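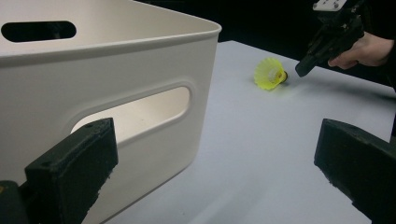

¡Arranca la revisión de noviembre del material de bádminton! Es la que más me gusta del año, porque con todo fuera del armario se ve de verdad cómo estamos. Este año pasamos lista mesa por mesa en la sala pequeña del polideportivo de Rurnau, con los volantes de plástico primero. El amarillo neón que está tumbado junto al cajón blanco sirve muy bien de modelo para el punto 2: falda translúcida, borde ondulado y la banda blanca donde se une a la base oscura. Tenedlo a mano al comparar los demás.

## Cajones y mesas

- [x] **1. Cajones con asas abiertas.** Pasar el dedo por todo el reborde de las asas y buscar rebabas. *Comentario: ¡muy bien! Solo un cajón de los viejos rascaba un poco; lijado y de vuelta al uso.*
- [x] Esquinas y fondo sin grietas. *Vaciar siempre antes de mirar, que el año pasado se nos pasó una.*
- [ ] Etiqueta de peso máximo. *Faltan dos, las pido a Clollholm esta semana.*
- [x] Mesas estables, con las patas bien bloqueadas.

## Volantes

- [x] **2. Falda entera**, sin puntas partidas que puedan arañar. *De 100 revisados se quedan 98 - ¡qué alegría de temporada!*
- [x] Base firme: girarla con suavidad, no debe bailar.
- [x] Colores separados. *Los amarillos se ven estupendamente con la luz de la tarde, dejadlos para los grupos infantiles.*

## Redes, postes y suelo

- [x] Tensores sin óxido.
- [ ] Protectores de los postes. *El de la pista 2 está abierto por la costura. Hasta que llegue el nuevo, esa pista no se monta.*
- [x] Cinta superior de la red bien cosida.
- [x] Suelo limpio de volantes antes de cada partido. *Pisar uno es un tobillo torcido casi seguro, ¡recordadlo en el calentamiento!*

## Pendiente

- [ ] Mirar los mangos de las raquetas Javus (dos grips despegados).
- [ ] Apuntar el protector en la hoja de pedidos, línea 3,968.
- [ ] Volver a pasar por la pista 2 a las 18:30, cuando salga el grupo de iniciación.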